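Workshop notebook, Lis room
May 29, 2023
Runar refit: white table, keyboard, where things go

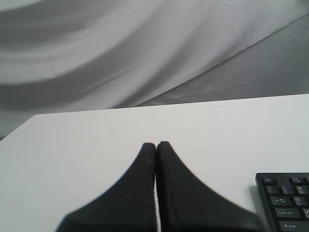

What do you clean a white tabletop with if you don't want it to go yellow or shiny in patches?

Warm water with a drop of washing-up liquid on a well-wrung cloth, then a second cloth with plain water, then dry it straight away with an old tea towel. Keep the cream cleaner for the sink.

I've written that out in full as it's been asked at every desk I've set up for Runar so far, and now I can point people at this page.

Table first. I am so pleased with it! After all those months of working on the old brown bench (the one with the burn ring and the sticky corner) it's a real pleasure to put a sheet of paper down and be able to slide it. The white is a touch greyer than I expected from the Tavum sample chip, and I like it better for that. The chip was glaring under the ceiling lights. A whole tabletop of that would have had me squinting by lunch.

Did the edges with a soft toothbrush, dipped and shaken off. Long back edge is easy, corners slower. Went round the lot and then did the underside lip with a finger in a cloth, which is where the real muck lives: grey fluff, a bit of old tape gum, crumbs of what I think was oatcake. The tape gum came away with cooking oil on a cotton bud, left for 5 minutes and rolled off with the thumb. Wash the oil off properly afterwards or the dust will be back by evening.

Pencil marks: white vinyl rubber, light circles, brush away. Lovely result. Biro: still working on it. Tried soap (nothing), tried Flokix neat on a cloth (faded to a pale blue ghost), will try again with it left on for longer. The bottle says not to let it dry on the surface so somebody has to stand there and watch it. I'm happy to be that somebody, it goes well with a cup of tea, kept on the windowsill.

Note on Flokix: it's good stuff but go easy. Diluted as per the label it's fine for the weekly wipe. Neat is for marks only. Smells of pears, a bit strong with the door shut.

Keyboard

Black, low, flat keys with small light grey lettering. I was in two minds about flat keys before this and now I'm a convert, purely from the cleaning side. On the tall old ones the dirt goes down between the caps and stays there till you pull them off. On these a dry paintbrush run along the gaps gets most of it, and a barely damp cloth does the tops.

What I do now, in the order I do it:

Unplug, or switch off if it has a switch.
Turn it upside down over the bin and tap the back with a flat hand.
Paintbrush along the rows, top to bottom, then across. The 12 mm hog hair one, the sash brush is too soft.
Turn over and tap again.
Cloth wrung out until it feels nearly dry. Wipe the keys in one direction.
Cotton bud for the frame round the outside and the inside of the rounded corners.
Leave it for ten minutes before plugging in.

The gap after Esc is a crumb trap on every keyboard I have ever owned! Same with the gap over the arrows. Do those with the corner of the brush, sideways on.

Don't use the rubber on the keys. I tried it on a dead one out of the scrap box and it took half the lettering off the F row. Neat Flokix did the same to the space bar on that one, left a dull patch like a thumbprint. So water only on keyboards from now on please, and I'll put a label on the bottle.

Compressed air: we have some, I've gone off it. It blows the fluff further in and then you're brushing twice.

Placing

Tried the keyboard in a few spots over the morning. Dead centre looks tidy but then there's no room in front of you for anything flat, and most of what we do on this table is flat: drawings, cut sheets, the sample cards. Off to one side and down towards the front corner is much nicer. You type a line, you turn back to your work. I'm right-handed and had it on the right, which suits me for short bursts (file names, measurements, looking things up). For a long letter you'd drag it across in front of you, and on a smooth top that takes one hand.

Dragging does bring up the question of scratches. Checked the feet on all the keyboards we've got here. Rubber ones are fine as long as they're clean. The hard plastic flip-out feet are the ones to watch, so fold them in before moving anything, or stick felt dots on them. Felt dots are in the second drawer down with the hooks.

I'd like to keep the middle and the far side clear as a rule. No pen pots, no trays, no "just for now" heaps. There's something about a bare white surface that makes you want to start on a job, I noticed it the minute I'd dried it off. Pens can go in the drawer. The lamp could clamp to the shelf upright if we turn the bracket round, to be tried.

Light

Very even across most of the top, slightly dimmer towards the left. No hard glare where I sat. Moved the chair round to the other end for comparison and got the window reflected straight in my eyes, so that end is for things, this end is for people.

Black against white is a big help when you're hunting for small parts, by the way. Dropped a 2 mm grub screw while I was at it and found it within seconds. On the brown bench I'd have been on my knees with the torch. Pale parts are the other way about, nylon washers vanish completely. For those I'd put a dark cloth down. There's a navy offcut on the roll end, needs hemming or it'll shed.

Costs, to be copied to the Runar sheet

Tabletop and legs, Tavum: 3,960 including delivery. 
Flokix, cloths, brush, felt dots: 529, and there's enough left over to do the other tables twice.
Keyboard came out of the cupboard so nothing to enter.

The Tavum invoice still has the old room name on it. Asked for a corrected one, waiting.

Things I'd do differently

Wipe the tabletop before fixing the legs. I did it after and spent a good while lying on the floor getting the drill dust out of the underside.

Cut the tape off the packing with scissors instead of pulling. Pulling left the gum mentioned above, which was entirely my own doing.

Have more dry tea towels ready. I ran out and finished with kitchen roll, and kitchen roll leaves white bits you can't see until you lean on them in a black jumper.

To do

Biro mark, second go with Flokix, timer on.
Label for the bottle (not for keyboards!).
Felt dots on anything with hard feet.
Hem the navy cloth.
Turn the lamp bracket round and see if it reaches.
Same treatment for the long table. It's in a worse state than this one was and I can't wait to see it come up.
Look at the surface again in November, after a full summer of window light, and hold the sample chip against it. Chip is taped inside the back cover of this notebook, so please leave it there.

Later, same day: biro nearly gone after a longer soak. One more go tomorrow.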